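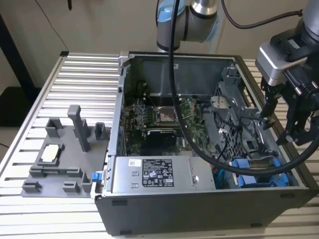

Pretitz Begins Recording Computer Repair Tasks for Robot Learning Project

6 January 2026
By the Newsroom, Pretitz

Category: Research News | Automation | Electronics Recovery

The Pretitz research center has begun recording two-arm robot work on desktop computers at its Brikusthorpe site. The recordings will be used to train a learning system to take apart and refit electronic equipment. The first stage of the project deals with a single family of tasks: moving a processor between a holder on the workbench and the socket on a motherboard.

The center plans to collect 2,000 complete examples in this stage. Of these, 1,000 will show a processor being placed into its socket and 1,000 will show one being removed and returned to the holder. A further 200 examples will be kept apart from the training material and used only to check what the system has learned.

Work takes place on a slotted aluminum table. A desktop tower is laid on its side with the side panel off so that the arms can reach the board from overhead. A 3D-printed fixture plate next to the tower carries holders, posts and slots for parts, including a rectangular pocket in which a processor chip lies flat. For a placement task, the chip starts in this pocket and the socket starts empty.

During collection, a trained operator guides the arms through the task by remote control. The system stores the position of each joint, the opening of the gripper and the view from the cameras at the station. Each example is saved with a short written statement of the task, such as "pick up the processor and place it in the socket," and with a note on the outcome.

Unsuccessful attempts are also saved. The project plan calls for them to be labeled and stored separately, with the point of failure marked by a reviewer. An attempt in which the operator misses the first grasp but recovers and finishes the task is counted as a success and given an additional label. The center expects these recoveries to be of particular value, as a system trained only on smooth examples often has no means of correcting a small error.

Computer repair was chosen for the project after a review of several kinds of bench work. Many of the steps involve small parts and tight clearances. Cables can move when touched and may block a path that was clear in the previous attempt. Drive cages, shrouds and power supplies limit the directions from which an arm can approach. According to the center, these conditions are difficult to reproduce fully in simulation, and real examples remain necessary.

"The value of a recording depends on how the station was prepared before it began," the center said in a statement. "Operators are asked to vary the starting position within set limits, to leave the cables as they would be found in an ordinary machine, and to write down any change made to the bench."

Under the collection rules, the starting arrangement is changed between attempts. The tower may be shifted or turned slightly, and the fixture plate may be moved within a marked area. Lighting is changed on a set schedule. Operators also trade tasks during a shift so that the examples do not reflect the habits of one person. Each operator completes a training course and a set of practice attempts before any of their work is accepted.

The Rutherford laboratory will review the recordings and maintain the labels. Reviewers at Rutherford will check that camera views and joint readings are matched in time, that the written task agrees with what was done, and that the start and end of each attempt are marked correctly. Examples that do not meet the standard will be returned to Brikusthorpe with comments – the station team may correct the label or record the task again.

Feretti, the industrial partner in the project, operates an electronics recovery business and is supplying used desktop computers for the work. The company's interest is in the recovery of parts that can be tested and used again. At present, much of this work is done by hand, and machines of different makes and ages arrive in mixed lots. Feretti has asked that the later stages of the project include a range of case layouts so that the results can be judged against normal working conditions.

Safety rules at the station follow the center's existing policy for shared robot areas. All computers are disconnected from power before they are brought to the table. The arms run at reduced speed during collection, and no person may reach into the work area while they are enabled. Storage drives are wiped by Feretti before delivery, and the center does not read or copy data from any machine.

A first training run is planned for February, using the examples accepted by that time. The results will be used to decide whether the balance between placement and removal should be changed. If the processor tasks meet the agreed targets, collection will move on to memory modules, add-in cards and drive caddies. Tasks that involve cable connectors have been put off to a later stage, pending a decision on gripper fingers suited to that work.

The center intends to make part of the collection available to outside research groups once the review is complete. Terms of access have not been set. The release is expected to include the task statements, outcome labels and station notes along with the recordings, and drawings of the fixture plate will be supplied so that other groups can set up a similar bench.

Groups that wish to be notified when access terms are published may register with the Brikusthorpe project office. Requests to visit the station during collection should be made in writing – visits will be scheduled between recording sessions and are subject to site safety rules.

Tags: robot learning, data collection, two-arm manipulation, electronics repair

Contact the Press Office | © 2026 Pretitz. All rights reserved. | Back to top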